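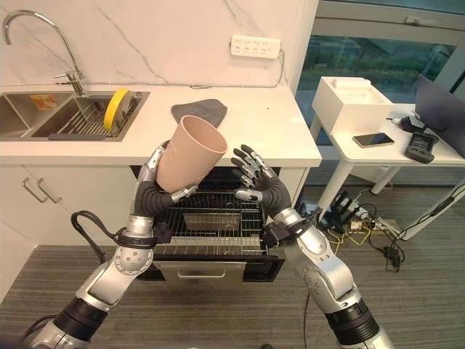 ## Looking after your golf kit at home

I play most Saturday mornings at Nevudside, badly and in all weathers, and I've got into the habit of sorting the kit out the same afternoon before I sit down. If I sit down first it doesn't happen. The bag goes in the cupboard under the stairs wet, and by Wednesday you can smell it from the front door.

I've been asked for these tips in the bar often enough that I've finally written them out. None of it needs special products and most of it is stuff you'll have in already.

### Irons and wedges

Warm water, a squirt of washing-up liquid, an old toothbrush. You want the water about as warm as you'd have it for washing a jumper and no hotter. Very hot water can soften the glue where the head joins the shaft, and I did once have a seven iron go loose on me after I'd left it standing in a bucket filled straight from the kettle (the head rattled for two holes and then I put it back in the bag and pretended it wasn't there).

Fill the bucket so it covers the heads and stops well short of the ferrules, the little black plastic collars at the top of the neck. Leave them in for 15 minutes. Then go along the grooves with the toothbrush, rinse, and dry them properly with an old towel. Properly means the back as well, and down in the cavity if your irons have one. Water sits in there and you get those brown dribbles on everything the next time you pick one up.

For mud that's set like concrete, a wooden tee run along each groove is the best tool I've found. Please don't use a penknife. I know it works. It also scratches, and you can end up opening the groove out.

If you've got light surface rust on an old carbon steel wedge, rub it with a cut lemon and a bit of salt, leave it ten minutes, rinse and dry. A smear of ordinary oil on a rag afterwards will hold it off for a few weeks. Some people like the rust, they say it takes the glare off. Fine by me, leave it alone then.

### Woods and the driver

Never in the bucket! A damp cloth, a dry cloth, done. Soaking isn't good for the paint, and if the head's got a screw-in weight or one of those adjustable collars you'll get water where you can't get it out again.

Sky marks on the crown — those white scuffs you get from teeing it too high — will sometimes come off with a dab of plain white toothpaste on a soft cloth, if it's ball paint and not an actual scratch. Small circles, light pressure. Try a bit first and stop if the finish starts going dull. On a matt head I wouldn't risk it at all.

Wash the headcovers too. Turn them inside out, cool wash, no conditioner, and stuff them with a tea towel while they dry so they keep their shape. Mine have never seen the tumble dryer and never will, not after what happened to the one with the knitted pom-pom.

### Grips

This is the one that makes the most difference and the one hardly anyone at our place bothers with. A grip that feels shiny and slippy is usually just dirty. Hand cream, sweat, sun lotion, it all builds up.

Wipe them with a cloth wrung out in warm soapy water, rub quite hard, then go over them with a second cloth with just water on it, then dry. Keep the club pointing down at the grip end while you do it so nothing runs into the hole in the butt. Thirteen clubs and a putter takes me one side of a record. If they still feel glassy after that, very gentle work with a nail brush brings a bit of tack back on rubber ones. Don't do it to leather and go easy on cord.

When they're past saving, you can change them yourself on the workbench. I put a set of Restia grips on last March and I'm no craftsman. What you need is a vice with something rubber to protect the shaft, a hook blade, double-sided grip tape, a tray to catch the drips and some white spirit.

1. Cut the old grip off away from you, hook blade only on graphite shafts, shallow strokes.
2. Get every scrap of the old tape off. A hairdryer helps on steel, kept low and moving.
3. New tape on, backing off, a bit left over the end to fold into the shaft.
4. Finger over the hole in the new grip, pour in white spirit, swill it round, tip it over the tape.
5. Push it on in one go. Do not stop halfway for a think.
6. Line it up with the clubface straight away, you've got a minute or so while it will still twist.
7. Leave it overnight.

Open the garage door for all of it. White spirit fumes creep up on you, and keep it well away from anything with a flame. Rags want to be spread out flat outside to dry before they go anywhere near the bin.

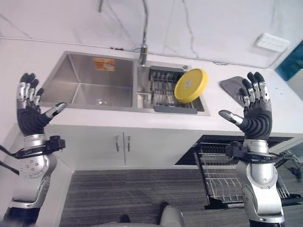
If you'd sooner pay someone, Grimshaw's on the parade did my putter while I waited, and made a much neater job of the tape than I do. I'd always have a shop do a putter, as it happens. The flat front has to be dead square and it'll annoy you every single hole if it isn't.

### Shoes

Knock the worst off against the wall when you get home and let the rest dry before you brush it. Wet mud smears, dry mud drops off. Then laces out, insoles out, and newspaper balled up and pushed right down into the toe. Change the paper after an hour, it'll be sodden. Change it again before bed.

Not on the radiator. I ruined a lovely pair of Stukura leather ones that way, they went hard as a roof tile and split across where the toes bend. A dry room with the window open a crack is plenty, and two days is better than one. This is the case for owning two pairs, if you can run to it.

Spikes: give each one a quarter turn with the wrench every month or so, out and back in, so they don't seize. If one has seized, a drop of penetrating oil, leave it, try again after your tea. When I fit new ones I put the tiniest bit of petroleum jelly on the thread. White soles come up nicely with bicarbonate of soda mixed to a paste and that same old toothbrush (label it, there was an incident).

### Gloves

A leather glove should never be scrunched into the bag pocket. Smooth it flat along your thigh when you take it off, and put it back in the packet it came in. If it's soaked, lay it flat on a towel away from heat and pull it on for a minute while it's still just damp, so it dries hand-shaped. I've two on the go in winter and swap at the turn.

Synthetic ones can go in with a cool wash, Velcro done up. If you leave the Velcro open it will find your best socks.

### Balls

An egg box makes a good ball tray, by the way, and keeps the clean ones apart from the practice ones. I wash mine in a bowl with a drop of washing-up liquid and a splash of white vinegar, half an hour, then a rub with a cloth. Net bags from oranges are perfect for carrying them and scrubbing them both.

I had a big clear-out of the garage and found almost 50 balls in a carrier bag, most of them fished out of the ditch on our fourth. If they're cut or they've gone a tea colour I keep them for chipping in the garden and don't play them.

### The bag

Empty it. All of it, every pocket, twice a year at least. I'll own up to a banana.

Hoover the club compartment with the crevice tool, wipe the outside with soapy water, and stand it upside down with all the zips open until it's bone dry. A candle stub rubbed along a stiff zip frees it up a treat. For the smell, bicarb in an old sock, knotted, left in the bottom overnight.

Waterproofs want a wash now and again as well, in proper tech wash and not ordinary powder, which stops them beading. Check the label, and if it says you can tumble them low, do it, the warmth helps the coating.

### Old wooden shafts

I've one hickory club, a mashie dated 1928 on a bit of tape stuck round the neck by whoever had it before me. It hangs in the hall. No water on it ever. A couple of times a year I wipe the shaft over with a rag and a spot of boiled linseed oil, leave it 30 minutes and buff off anything that hasn't gone in. The same rule about rags goes double with linseed, they can heat up and catch by themselves if you leave them in a heap. Flat, outdoors, till they're stiff.

The leather grip gets a little neutral leather balm when it looks thirsty. And if yours has whipping coming undone at the neck, waxed thread from the sewing drawer will do it, wound tight and with the end tucked back under the last few turns and pulled through with a loop.

### Storing it all over winter

Indoors if you possibly can. Sheds and car boots are damp, and the swings in temperature don't do grips or glue any good. Take the batteries out of your rangefinder. Umbrella open in the bath till it's dry, then rolled. Pull the towel off its clip and wash it, it's filthier than you think, and check the trolley tyres while you've got the pump out for the bike.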